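September
Posted by the Bundness house account

Ticket 548: Gostus vented dryer stops early on bulky loads, code 124

Status: closed

Problem as first reported

The dryer starts normally, runs for a while, then stops with 124 on the display and three beeps. It happens on the Bulky setting and on Sensor Dry. It has not happened on Timed Dry. The drum is still warm when it stops and the door unlocks as it should. Pressing Start again gets it going, but it stops again sooner than the first time.

The machine is on the ground floor, against the outside wall, with a short vent run to a flap outside. It was bought used from Hashemi. No manual came with it. The label inside the door gives the model but no list of codes.

Reply from Draltilum support

Code 124 means the control board has read the load as dry and the exhaust as too warm at the same moment, and has ended the cycle to be safe. It can be caused by a blocked vent, a dirty moisture sensor, or a large item rolled up around smaller ones so the sensor bars only touch the outside. Please check the vent first, then the sensor, and write back with the results of each.

Check 1, lint screen

Took the screen out and washed it in the sink with dish soap and an old toothbrush. Water had been pooling on the mesh before washing and ran straight through after. Let it dry overnight and put it back. Ran Sensor Dry with towels. Finished normally. Ran Bulky with a comforter. Stopped with 124.

Check 2, vent

Pulled the dryer out and took the hose off. There was lint in the first bend, enough to fill a sandwich bag. Cleared it by hand and with the vacuum. The flap outside opened fully with the dryer running, but it was slow to close, so I cleaned the hinge too. The hose had a flat spot where the dryer had been pushed against it. Replaced the hose with a new one from Hashemi and left more room behind the machine.

Ran Bulky with the same comforter. It got further into the cycle than before and then stopped. Same code.

Reply from Draltilum support

The longer run suggests the vent was part of the problem. Please clean the two metal bars inside the drum, below the door, with rubbing alcohol on a soft cloth. Do not use steel wool. Dryer sheets leave a film on the bars that does not show. After that, repeat the test with a mixed bulky load and note how the items come out.

Check 3, sensor bars

Cleaned both bars with rubbing alcohol. The cloth came away gray. Did it a second time until the cloth stayed clean. No dryer sheets used from this point on.

Test load was what normally goes in on a Sunday, pink things and maroon quilted things together, no towels.

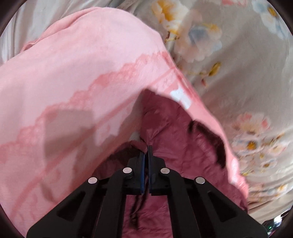
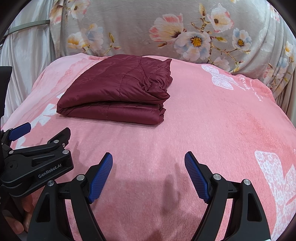

Started at 9:10 in the morning on Bulky, normal heat. The display went to 60 minutes and counted down without jumping. On earlier runs it used to drop from the high forties straight to single digits, so this was new. It got to 15 and then stopped with 124.

Opened the door. The biggest item had wrapped itself into a rope with a sleeve trapped in the middle. The outside of the rope was dry and the inside was damp all the way through. Shook everything out, put it back in, pressed Start. It ran to the end with no code.

Reply from Draltilum support

That matches the third cause. The bars are now reading properly, but they are reading the dry outside of the bundle. There is a setting for reverse tumble which is off by default on this model. Hold Options and Heat together until the display shows r0, press Start once to change it to r1, then hold Options to save. Please note the setting is lost if the power is cut before it is saved.

Check 4, reverse tumble

The first attempt did not take. I let go of Options too soon and it went back to r0. Second attempt saved. The drum now stops every few minutes, waits, and turns the other way. It is louder when it changes direction. There is a thump if anything has a heavy zipper.

Ran the same load again from wet. Full cycle, no code. The items were loosely twisted when they came out but the insides were dry, except one thick seam that I finished on a hanger.

Ran the comforter by itself. Full cycle, no code. Ran a load of jeans on Sensor Dry. Full cycle, no code.

One question before closing. The cycle now takes longer than the time shown at the start. The last few minutes on the display hold still and then count down again. Is this a fault?

Reply from Draltilum support

No. The pauses for reversing are not included in the first estimate. The display holds until the drum has caught up. If the hold lasts through more than two reversals, clean the bars again and reopen this ticket.

Closing note

Settings left at r1. Vent to be checked again when the heating comes on for the winter. The old hose has been thrown out. The model label has been copied onto tape and stuck to the side of the machine, where it can be read without opening the door.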